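The Long Way to Candine

Readers with long memories will recall that Lorraine Bolger and Ferhat Gökçe set off in October to ride two elderly motorcycles over the mountains to Candine, a trip of 527 miles that they had budgeted at three days. They have now written to us. It took eleven.

The first day went well, in the sense that both bikes started. Ferhat had packed 70 pounds of tools and one pair of socks. Lorraine had packed the other way around and was, by nightfall, the more popular of the two. They stopped in Plaritz, where the only hotel was closed for repainting and had been for six years. 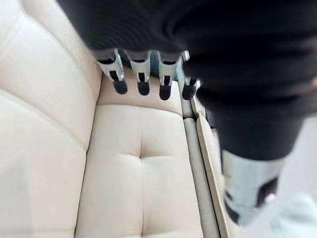
A cream leather sofa, seat cushion and all.

Past Plaritz the map shows a road. Lorraine would like it noted that the map is an optimist. What they found was a goat track with a speed limit sign on it, 30, which Ferhat took as a personal insult after two hours in first gear. At the top they met Cleiton Trindade, who was coming the other way on a bicycle, eating a pear, and who told them the next part was worse.

He was right. Ferhat's clutch cable went just below the pass, at nearly 900 meters, in sleet. All those tools, and the one spare cable was for the bike he sold in the spring.

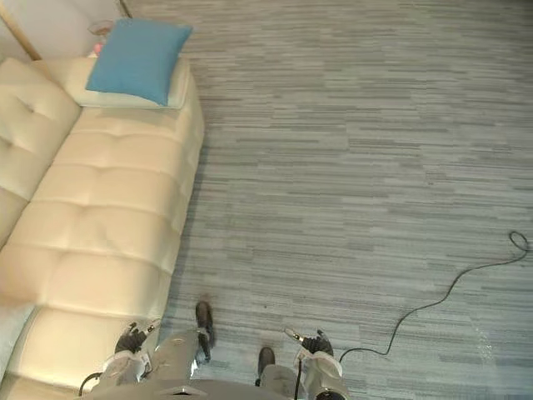 They coasted most of the way down to Rakena, pushed the rest, and spent four nights there waiting for a part. Lorraine speaks highly of the soup. Ferhat learned a card game from the mechanic and lost his good gloves to her.

The final stretch was flat, paved and so dull that they missed the turn for Candine and had to come back for it.
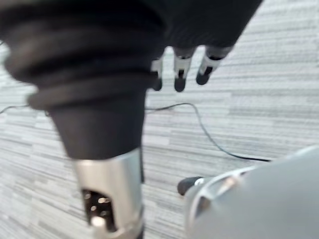
Both bikes are home now, one of them by truck. Lorraine will bring her slides to the next club evening at 7:30, and Ferhat will bring his version. Anyone with a spare pair of riding gloves, size large, should speak to him before then.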